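Hostness Homes Repair and Resale Program
Progress Report to the Canham Housing Fund
Reporting period ending in April
Submitted October 2, 2023

Summary of Activity

During the reporting period the program continued to buy, repair and resell older single-family houses to first-time buyers in the Yao and Rirkuro neighborhoods. Work at the Yao houses is complete and all closings there have taken place. Work in Rirkuro is behind the schedule in the grant agreement, for the reasons given below. The program received 238 buyer inquiries in the period and 16 households finished the homebuyer course.

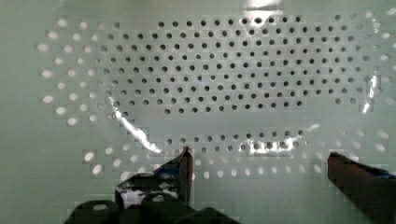
The original schedule assumed that title searches in Rirkuro would be finished before winter. Two of the houses carried old liens that did not appear in the first search. Both liens have been released, but the sellers' attorneys asked for new closing dates and the contractor moved its crew to other work in the meantime. The crew returned to the site in the last month of the period.

Repairs and Inspections

The scope of repair was kept to the items listed in the agreement: roof, furnace, water heater, windows, electrical service and accessibility at the main entrance. Cosmetic work was left to the buyers unless a surface had to be opened for other repairs. Kitchens were repaired with existing cabinets wherever the boxes were sound.

At the Yao houses the city inspector asked for changes to the basement stairs, where the headroom did not meet current code. The changes were paid for from the contingency line. A request to move funds between lines was sent to the Fund at that time and approved in writing.

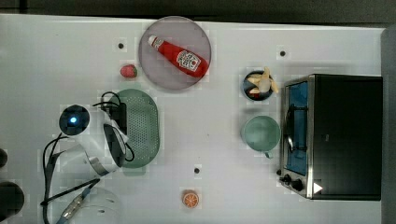
Window deliveries remain the main risk to the Rirkuro schedule. The supplier has confirmed the sizes but not the delivery date for the rear bedrooms. If the windows arrive after the siding crew has left, the program will pay a second mobilization charge, and this has been entered in the revised forecast.

Sales and Buyer Support

Listing prices were set by independent appraisal and reviewed against the affordability limits in the agreement. Buyers at the Yao houses used conventional fixed-rate loans together with the down payment assistance supplied by the Fund. Each deed carries the resale restriction in the form approved by the Fund's counsel.

Several applicants withdrew after loan approval when interest rates rose. The program has changed the order of its intake steps so that applicants now meet with a housing counselor before they view a house – a change that has lengthened intake but should reduce late withdrawals.
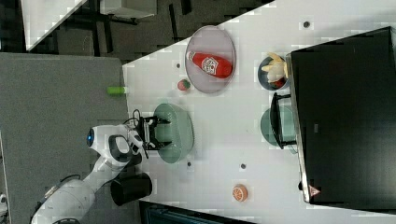
Applicants who withdrew were asked whether they wished to stay on the waiting list, and most said that they did. Their income documents will need to be updated before any new offer is made. The counseling office will handle these updates and will charge no fee for them.

Budget Position

Spending is below forecast in acquisition and above forecast in exterior work. Lumber and roofing prices account for most of the difference. The program does not request additional funds for this period, but asks that the unspent acquisition balance be carried forward. A revised budget table has been sent under separate cover. 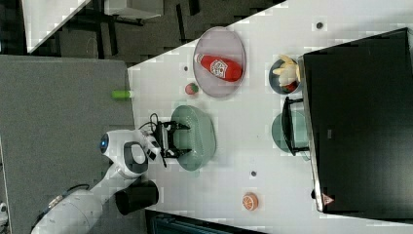 Reading time: 2 minutes

Next Period

The program expects to complete exterior work in Rirkuro, obtain final inspections and list the houses for sale. The homebuyer course will be offered again, with an added evening session on property taxes and insurance. The Fund's staff are welcome to visit the houses once the stair and porch work has been signed off.

Questions on this report may be sent to Clem Paewai, Program Manager, at the Hostness office. Copies of the appraisals and recorded deeds are held there and will be provided on request.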